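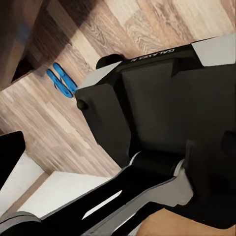
Galaxea R1 and a small blue object on the floor

Skarnden Boards » News & Media » Public appointments

Thread: Fasden radio chair, is it stitched up already??

tollgate_47
21/11/2022
So the Oltia Courier has it that Simões is "the preferred name" for chair of Fasden Public Radio. Applications dont even close until Friday. How do you have a preferred name before you have the names. Anyone know more? Paper is quoting "senior sources" which could be anyone with a desk.

marnie b
Saw that. Not surprised. Simões was finance lead at the county for two terms, knows everybody. Doesn't mean it's fixed. Papers float names all the time to see who yells.

tollgate_47
Well I'm yelling

DrizzleKing
What does the chair even do? Serious question. I listen to the morning show and the Sunday folk hour and couldn't tell you who the current one is.

marnie b
Chairs the board, hires and fires the station director, signs off the budget, goes in front of the county when the grant is up. No say over programs. In theory.

DrizzleKing
"in theory" doing a lot of work there

oldpressroom
Worked in that building 15 years. Chair phoned the newsroom twice in my time that I know of. Once to complain about a bus strike story, once because his neighbor's choir got dropped from the listings. Editor told him no both times and that was the end of it. Depends entirely on the editor. And the editor answers to the director and the director answers to the chair, so.

pelham_r
You people see a plot in everything. Simões ran a budget bigger than the station's and closed the gap. Station is losing money. Somebody who can read a balance sheet would be a nice change. The last one was a poet

oldpressroom
She was a translator and she got the transmitter replaced.

pelham_r
ok translator. Point stands

tollgate_47
Point doesn't stand. Simões voted to CUT the station grant. It's in the county minutes. February meeting, item 10. Now wants to run it?

pelham_r
Voted to freeze it. Read the minutes yourself. Everything got frozen that year, parks, library hours, the lot.

tollgate_47
A freeze is a cut when prices go up

pelham_r
Then say freeze and let people decide. You wrote CUT in caps.

marnie b
He's right that it was a freeze, I just looked. Simões also spoke for giving it back the year after. Lost that one. So it's mixed.

Quillback
Who's on the selection panel? That's the part I'd want to know. Paper doesn't say.

marnie b
Five seats I think. County gets two, board gets two, one independent. Kiprono Were was the independent last time, no idea if still.

Quillback
Were is decent. Asked awkward questions at the library merger hearings. If Were's on it I feel a bit better.

hutch
Were stepped down over the summer. Replacement not announced as far as I can find. Station website still has the old list up, with a dead link to the panel rules.

tollgate_47
Thats convenient

hutch
Or it's a website run by one guy part time. I've emailed to ask. Will post if they answer.

DrizzleKing
Is it paid?

oldpressroom
Yes but small. Day rate plus travel. Nobody takes it for the money, they take it for the name on the letterhead and because it leads to other things. Half the ex-chairs ended up on the harbor board.

pelham_r
So you agree it's not a cushy handout

oldpressroom
I agree it's not cushy. The handout part is what we're arguing about

Quillback
My problem isnt Simões. It's that anyone thinking of applying reads the Courier and goes, why bother. You lose the good outside people before the deadline. Same thing happened with the Skarnden theater job, everyone knew the name in advance, 2 applicants, and one of them was the name.

marnie b
Yes this. If the leak came from the county side it was dumb, and if it came from the Simões side it was worse.

pelham_r
Or the reporter made a couple of calls and guessed. Been known.

tollgate_47
You'd defend a parking ticket

pelham_r
If the car was parked wrong yeah

mod_fen
Keep it on the appointment please. Deleted one post upthread, you know who you are. No home addresses, no family stuff, candidate or not.

newtothecounty
Can regular people apply? Genuinely asking. I was treasurer of a student station a long time ago, and I do HR now.

oldpressroom
Yes. Form is on the county site under public roles, not on the station's. Needs two references and a statement. Keep the statement short, they skim. And apply. Please.

newtothecounty
Might do it. Deadline is tight

hutch
Got a reply, faster than expected. Panel is "being finalised", independent member to be named before interviews. Applications close Friday at noon, not midnight like the Courier said. They say no candidate has been ranked or approached. Make of that what you will.

tollgate_47
"approached" by the panel which doesn't exist yet. Come on

Quillback
Noon is worth knowing tho. newtothecounty take note

newtothecounty
Noted, half the form is done. Does anyone know if the references have to live in the county?

marnie b
Didn't used to. Check page one of the guidance, there's a line on it near the bottom.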